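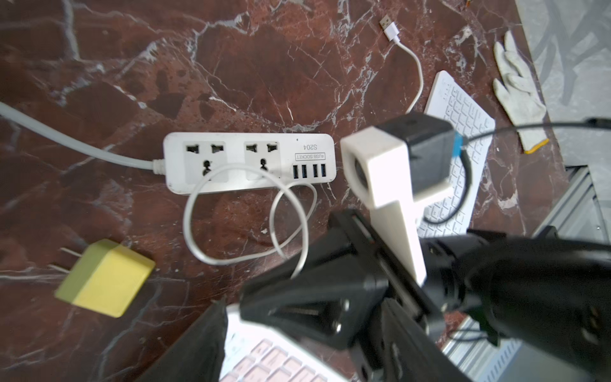
Last changed: Apr 15, 2020, by Reynaldo Lagman

Power strip (desk and household)

A power strip is a row of mains sockets in one case, fed by a single cord from the wall. Depending on where you grew up you may call it an extension lead, a multi-way, a gang socket or (my gran's word, and I still use it) a block. I've put this page under "power strip" as that's what most of the links on the wiki already point to, but the others all redirect to it, so please don't start new ones!

Contents of the usual strip

The plain sort has nothing but sockets and perhaps a switch. The sort I like for a desk has USB ports too, and the white S204 is a handy one to look at: two universal AC sockets side by side, then a row of four USB-A ports at one end, under a little label that reads "4USB SOCKET". It's a sensible layout, I think. The big plugs stay together and the thin cables have their own end, so you aren't trying to poke a phone lead in behind a fat laptop adaptor.

The cord on this one is thick and light grey, with a ribbed collar where it leaves the case. That collar is called a strain relief, and it's the first place I look on any strip I'm given. Cords get bent hardest right where they come out, and if the outer covering has split there, I don't use it. Taping it up doesn't count as mending it, sorry.

Universal sockets

A universal socket takes plugs from more than one country. The S204's have a pair of angled slots above a round earth hole, and that mix of shapes is typical of the type. They're very popular in Dredport, where half the students in my old building had turned up with plugs from somewhere else, and you could generally get a kettle and a razor from two different continents running off the same strip.

There are grumbles, mind. A socket made to grip several kinds of pin often doesn't grip any of them as snugly as a proper single-standard one would, and some plugs fit without their earth being connected at all. For a lamp or a charger with only two pins I don't worry much. For anything with a metal body I'd go and find the right socket. A universal socket doesn't change the voltage either, and people do get caught out by that one (my sister's hair curlers, December, a smell I can still remember).

USB ports and chargers

If the strip has USB-A ports, you can run a cable straight to it and leave the wall charger in the drawer. I keep a charger on the desk all the same. The ones built into strips usually share their power between the ports, so plugging in a second or third thing can slow the first one down, and a separate charger is quicker when I'm in a hurry. Buy a brightly coloured one if you can! A yellow and lime green charger like the one on the marble is far harder to leave behind in a hotel than yet another white one.

Wireless keyboards are often the reason a USB lead ends up on the desk in the first place. Some run on ordinary batteries and some are charged by cable, so check the underside before you go hunting for a port that isn't there.

Loose cable

Thin white cable breeds, I'm convinced of it. Left alone it ends up in loops across the sockets, and then you have to lift the lot out of the way each time you want to plug something in. What I do is coil each lead loosely, about the width of my palm, and fasten it with a strip of hook-and-loop tape. Don't wind it tightly round the charger. Don't knot it. And never leave the mains cord itself coiled up under a heavy load, as it can get properly hot.

Cleaning and moving

Unplug the strip at the wall before you do anything else, then wipe it with a dry cloth. I use a soft brush for the socket holes. Polished stone tops are lovely to wipe down but a light strip slides about on them, so I put a scrap of rubber matting under mine.

Still wanted for this page: a section on fuses, and something on surge protection from a person who understands it better than I do. Leave a note on the talk page.

Related articles
Strain relief
Universal socket
USB-A plug
Hook-and-loop tape
Wireless keyboard
Knitted work gloves

Contact the editors | © Drallik Household Wiki | Back to top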